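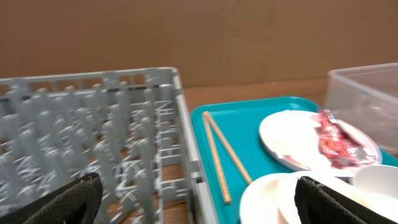

Figure 4.1 A gray plastic dish rack with rows of upright pegs, empty.

Category: Inland Fisheries / Course Texts
By Jarmila Sýkora | December | 27 shares | 2 comments

Chapter 4
Estimating Catch from Angler Interviews

4.1 Purpose of the creel survey

A creel survey estimates how much fishing takes place on a body of water and how many fish are removed by it. The clerk interviews anglers, records the length of each trip, and measures the fish kept. Two quantities follow from these records: effort, expressed in angler-hours, and catch rate, expressed in fish per angler-hour. Total catch is the product of the two.

Chapter 3 treated netting and electrofishing, in which the biologist controls the gear. In a creel survey the gear belongs to the public, and the sampling unit is a person or a boat party.

4.2 Access-point and roving designs

In an access-point design the clerk remains at a ramp or pier and interviews parties as they leave. Trips are complete, and the catch rate is computed as total fish divided by total hours. The design suits waters with few exits, such as Brirklow Reservoir, which has two public ramps.

In a roving design the clerk travels the shoreline and interviews anglers who are still fishing. Trips are incomplete, and long trips are more likely to be intercepted than short ones – a bias known as length-of-stay bias. The Jalley River is surveyed this way, as its banks are open along most of the lower reach.

4.3 A worked estimate

Suppose that effort on Brirklow Reservoir over one season is 2,570 angler-hours, and that completed-trip interviews give a walleye harvest rate of 0.4 fish per hour. Estimated harvest is 2,570 × 0.4 = 1,028 fish, or roughly 1,000. The rounded figure is adequate for a summary table. The unrounded figure should be carried through all variance calculations in Section 4.6.

Released fish are recorded separately. Anglers recall kept fish well, but reports of released fish cannot be checked against the cooler and should be labeled as unverified.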